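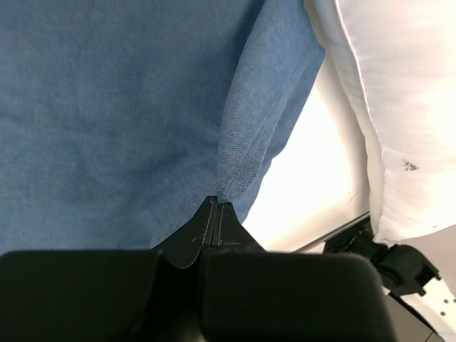 The Rarkik R7 soft-goods cell is sold as a bench unit: one arm, one two-finger gripper with pointed tips, wrist camera, control box, and the fold program already loaded. Most of what goes wrong with it goes wrong in the last inch. The tips have to take cloth right where a folded edge narrows, same as on the blue piece, and they wear while doing it. Scuffs and short pale scratches on the black faces like these are normal and no reason to order a new set. Chips are. So is a tip that catches when you drag it over a knit.

**What ships**

- Arm with wrist camera, cabled
- Gripper with 1 set of pointed tips, fitted
- 4 spare tip screws (they roll, keep them in the bag)
- Control box, power lead, stop button on a long cable
- Caruso calibration card
- Printed setup sheet - if yours came without it, write us

Not included: bench, clamps, compressed air. The gripper is all electric so you don't need air for it, only for cleaning.

**Bench setup**

Stiff bench, level, bolted if you can. Light-colored top works best with the camera, dark cloth on a dark top gives you bad edges and the arm will hunt. Leave slack in the wrist cable, a fist's worth, then tie it down at the elbow and NOT at the wrist. We see more dead cables from wrist ties than from everything else put together.

Lamp high and off to one side. If white cloth glows on the preview, turn the lamp down before you touch exposure. A bit too bright on white is fine so long as the fold still shows on the colored piece.

**Fingertips**

Every 500 picks:

1. Stop button in. Wait for the light.
2. Open the gripper all the way from the hand menu, pull lint out with a dry brush. Go down into the gap, lint packs there first.
3. Wipe the tips with a damp cloth, no solvent. Solvent makes the matte finish tacky and then it grabs everything.
4. Close, look at the seam between the two halves. Should be thin and straight from the point down. Wider at the point means a screw has backed off.
5. Run a scrap of knit over the outside. Any snag, take it down with the fine paper. Still snags, replace.

Always swap tips as a pair. A new tip against an old one closes crooked and you'll be chasing it all afternoon.

Life is roughly 7 months on cotton in a one-shift shop. Less on anything with zippers.

**Changing a tip set**

Back off the two screws on each side, slide the old tip up and out. New one goes in until it clicks, then screws finger tight, close the gripper, THEN snug them. Snugging them open is how you get the crooked seam. After that run the close test from the hand menu and redo the calibration card. Yes every time. The card takes a few minutes and the arm won't know where its new points are without it.

**Pick height**

Factory setting is fine for flat cotton. For thick or fuzzy cloth raise it one step at a time. Too low and the tips dig under the fold and carry two layers, too high and they pinch air. Save it under the cloth name, the program dosen't save on its own when you power off.

**Common faults**

*Grabs, then drops on the lift* - dirty tips, or grip force set for thin fabric. Clean first.

*Misses to one side, always the same side* - calibration. Run the card again.

*Misses to random sides* - camera bracket loose. Two screws, check both.

*Clicking on close* - lint at the bottom of the gap, see step 2. If it's clean and still clicks send it in, don't run it.

*Stops mid move with amber light* - cable pulled tight at the elbow. Give it slack and restart from the hand menu.

**Parts**

Tip set, pointed, pair - stock item
Tip set, rounded, pair - for towels and heavy stuff, stock item
Wrist cable - stock, usually out same day if you write before noon
Camera bracket - made to order at Pranska, allow extra time
Calibration card - free with any tip order, just ask

The Plultska bench mount fits the R7 and the older base too. Older bases with serials under 1,914 need the adapter plate, so check the sticker by the power inlet before ordering.

**Repairs**

Write with the serial, what cloth your running, and one picture of the closed tips from the front. Adelmo Fabbri handles mechanical, Ilaria Serra handles camera and program stuff. If you're not sure which it is send to both. Pack the gripper closed with a rag around the tips. Leave the arm on the bench unless we ask for it.

Loaner grippers available in the US when there's one on the shelf. In January there usually isn't, so order spare tips early.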